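件名: Re: [kaji-robo] 結局、いつになったら家事を任せられるのか

Ese Ezeaniです。長文になりました。急ぎの方は次の引用だけ読んで、あとは想像で補ってください。たぶん大差ありません。

Uchenna Abubakar さん:
> 先日のGindenの発表会、動画で見ました。皿を拭いて棚に戻すところまで
> 切れ目なしでやっていて、正直なところ少し感動しました。
> それで素朴な疑問です。うちの母がいま一人暮らしで、建具の多い古い家なの
> ですが、あと何年待てば「戸を開けて、床の物を拾って、戸を閉める」くらいは
> 頼めるようになりますか。料理は自分でやるそうです。
> 販売店の人は「もうすぐ」と言いました。その前の年にも「もうすぐ」と
> 言っていた人です。

販売店の人の言葉については、嘘ではないと思います。「もうすぐ」に単位が付いていないだけです。

私もあの動画は見ました。皿はよく拭けていました。ただ、あの棚には扉がありません。食器棚に扉のない家に住んでいる人だけが買うのなら、Gindenはすぐにでも出荷できるでしょう。

さて、こちらの話をします。Zidurbridgeの私の班では、春からシミュレータの中の和風の家で、まさにUchennaさんのお母様向けのような課題を回しています。課題名は「片付け・建具あり」。名付けたのは私で、評判はよくありません。内容は、部屋を移動し、引き戸を開け閉めし、床に落ちている物を所定の場所に戻す、それだけです。人間なら電話しながらやります。

3月の集計では、142回試行して最後まで通ったのが23回でした。残りの内訳を会議で読み上げたところ、途中から誰も目を合わせてくれなくなりました。一番多い失敗は「戸に着く前に向きを見失う」です。戸を開けられないのではなく、戸の前に行けないのです。

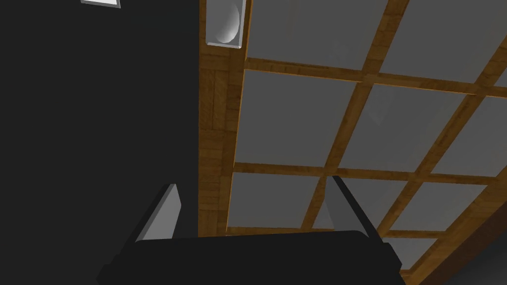 位置合わせというのは地味な仕事で、発表会の動画には絶対に出てきません。自分がどこにいて、どちらを向いているか。人間は酔っていなければ考えもしないことですが、機械はこれを毎回計算で求めます。とりわけ和室風の家は、同じ形の繰り返しが多くて始末が悪いのです。木の桟で区切った格天井など、灰色の板がどれもそっくりで、手先のカメラがこれを見上げてしまうと、手がかりになるのは端についている白い四角の器具くらいのものです。指は何もつかまずに開いたまま、天井を仰いでいます。途方に暮れているように見えるのは人間の勝手な感情移入ですが、ログを読むと本当に途方に暮れています。

対策として、Tararの位置推定モジュールを借りて試しました。先方の説明書には「一般的な住宅環境に対応」とあります。一般的な住宅とは何かを問い合わせたところ、丁寧な返事が来て、要するに壁紙の柄がはっきりしている家のことでした。障子については「未検証」だそうです。正直でよろしい。

それでも入れてみると多少は良くなって、戸の前まで行ける回数は増えました。そして今度は、戸の前まで行ってから困る回数が増えました。進歩とは、困る場所が玄関から奥へ移っていくことだと、うちの若手が言っています。私は週報にそのまま書いて差し戻されました。

障子の厄介さは、皆さんご存じのとおりです。桟はつかみやすそうに見えて、つかんで横に引くための部品ではありません。紙は押せば破れます。シミュレータの紙は破れませんが、破れたことにして減点する設定を入れたら、成績が目に見えて落ちました。設定を外そうという意見もありました。お気持ちはよく分かります。

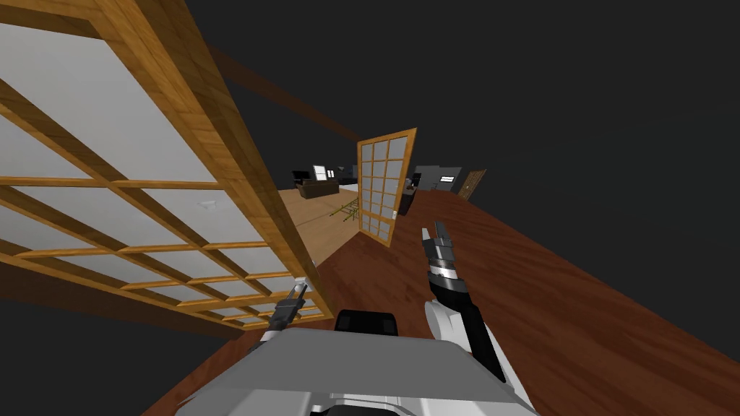

そのうえ、戸を一枚片付けても家は続きます。敷居を越えれば床の色が変わり、奥にはソファだの画面だのがあり、床には何やら細長い黄緑色の物が寝ていて、それが踏んでよい物か拾うべき物かを、機械はまず決めなければなりません。お母様なら見た瞬間に「誰がこんな所に」と言って拾います。この「誰がこんな所に」に相当する処理に、私たちは目下いちばん計算機を使っています。

工場のほうはどうかというと、Pirkimhamの組立ラインでは同系統の腕がとっくに実用になっています。部品箱から取って、治具に置く。108個続けて落とさなかったと先方は自慢していました。うらやましい話ですが、あそこの部品箱は床に線を引いて位置を決めてあり、ずらした人間が叱られます。家では、ずらすのが住人の権利です。叱るわけにもいきません。

というわけで、Uchennaさんへの返事です。

戸を開けるだけなら、家の寸法を測らせてもらい、引手に目印を貼ってよければ、案外早いかもしれません。床の物を拾うほうは、物の種類を決めてくれれば、まあ何とか。何が落ちているか分からない床を、どの戸が開いているか分からない家で、というご注文ですと、私の口からは年数を言いません。言うと販売店の人と同じになるからです。

当面のおすすめは、戸に軽い力で動く戸車を入れることと、長い柄のつかみ棒を一本買うことです。つかみ棒は電池も要らず、向きを見失いません。開発者としては悔しいのですが、私の実家にも3本あります。

なお、障子の引手の形状データをお持ちの方がいたら、個別にご連絡ください。古い家のものほど助かります。破れた障子の写真も歓迎します。減点の加減を決めるのに使います。

Ese Ezeani
Zidurbridge 家事作業班

このメーリングリストに関するお問い合わせは管理者まで | © kaji-robo メーリングリスト | ページの先頭へ戻る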